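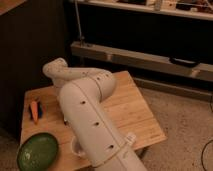

*Light wooden tabletop, with the dark wall behind.*

**To:** Map Library members' list
**Subject:** Re: Loan of large sheets to Skidetgate
**Date:** July 2, 2019

Dear members,

I write in reply to the enquiry below, which has also been raised by two other member libraries.

> In May we asked to borrow the coastal survey sheets for our display at Skidetgate. We were told that large sheets could no longer be sent by ordinary courier, but the loan form on the members' page still says that they can. Could the office confirm which is correct? We would also like to know whether the limit applies to each request or to the whole year.
>
> Hernán Pacheco
> Birnosance Public Library

The form is out of date and will be replaced. Under the present rules, any sheet longer than 600 millimetres must travel flat in one of the Library's own cases. Smaller sheets may still be sent by courier, provided that they are packed between boards and signed for on arrival.

The limit is 5 sheets for each request. There is no yearly limit. A member library may make a second request once the first loan has been returned and checked.

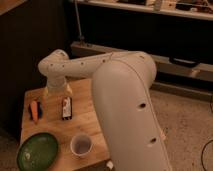

*The square table and white arm, second view.*

Members should also note the following points.

- Requests for the Quintero collection must quote the sheet number as well as the title. Several sheets share a title, and sheet 163 has twice been sent in place of a later printing.
- Sheet 1472 is with the paper conservator and cannot be lent. A full-size copy may be supplied for display.
- The borrowing library is responsible for insurance from the time of collection until the sheets are signed back in.
- Cases must be returned with their straps and inner boards. A case returned without them will be treated as still on loan.

Mr Pacheco's request for the coastal sheets has been approved under these rules. The office will write to him separately about collection.

Libraries that have already sent in the old form need not apply again. Any questions about the size of a particular sheet should be sent to the loans desk, quoting the sheet number, and not to the whole list.

Yours faithfully,

Loans Office
Ikura Map Library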